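3.2 Asset declarations and the reporting gap

Officials in the Cotden and Trorow districts must declare property, shareholdings and outside income within 30 days of taking up a post. We coded 400 declarations against the land and company registers. A declaration was marked incomplete if at least one registered interest was missing, whatever its value. Late filings were kept in the sample and coded separately. Trorow accounted for most of the missing company interests, while omissions in Cotden were mainly of jointly held land.

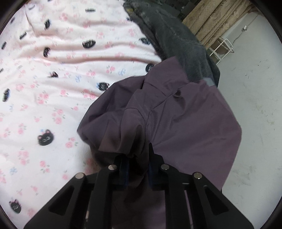 Figure 3. Gripper and purple garment on a patterned bedsheet.

Enforcement differed more between the two districts than the rules did. Both work from the same statute, and both allow an official 17 working days to answer a query before the matter goes to the prosecutor. In Cotden the query names the missing entry; in Trorow it asks only for a general review of the form. The Cotden procedure works much as the two blue pads do in Figure 3, closing on one fold of the cloth and leaving the rest of the garment lying where it is. Referrals were rare under either procedure – 8 in the whole period, all from Cotden. The Brabec index, which scores formal powers alone, gives both districts the same value and so misses this difference. We therefore enter query type as a separate variable in the models in section 4, with the Zornus district as the reference case.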